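Notebook, May, started 2:40 pm

Reading Ignacio's draft handling rules again with the tray job next to me. Version 3 now, and longer than the last one. I keep asking which lines anyone could break and get caught. "Grip with care" is not a rule. "Pads on the rim only, never on the printed base" is one, and I'd keep it.

Rule 4 says one gripper closes first and the second comes in after the first is settled. Fine on paper. Settled according to whom? Seul-gi reads it as no wobble, Yolanda reads it as a full second with the jaws shut. Both readings are in the log under the same tick mark.
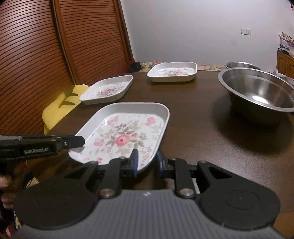 Asked Soledad where the one-second version came from. She thinks it was carried over from the Drulari sheet, which was written for boxes. Trays have a raised rim and the load sits off to one side of the grip. I don't see why a number for boxes should hold here, and no one has shown me a test.

Went through the log for the rim rule. 101 entries, 87 marked compliant. Sounds good until you look at who did the marking: same person who held the gripper, every time. Aisyah says a second reader would slow us down. Maybe. I'd take 70 entries I believe over what we have.

Also not sold on the clear-table clause. It wants everything except the work item removed before a run. Nobody's kitchen or bedroom looks like that, and if we train on bare tables we'll get something that works on bare tables. Suggested wording: leave the other things where they are, write down what they are, don't shift them mid-run.

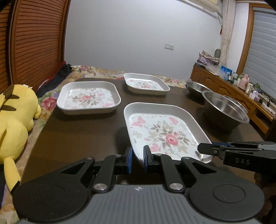
Trostley wants the rules signed off so they can quote them to Lutis. I told Ignacio I won't sign rule 4 as it stands. He wants to keep "settled" and add a footnote. A footnote won't get read by someone with both hands busy.

To do:
Rewrite rule 4 with something a second person can check.
Blind re-mark of 20 log entries, Seul-gi and Yolanda separately.
Find the Drulari sheet, see if there was ever data behind the one second.
Ask Soledad if pad wear gets recorded anywhere. I suspect not.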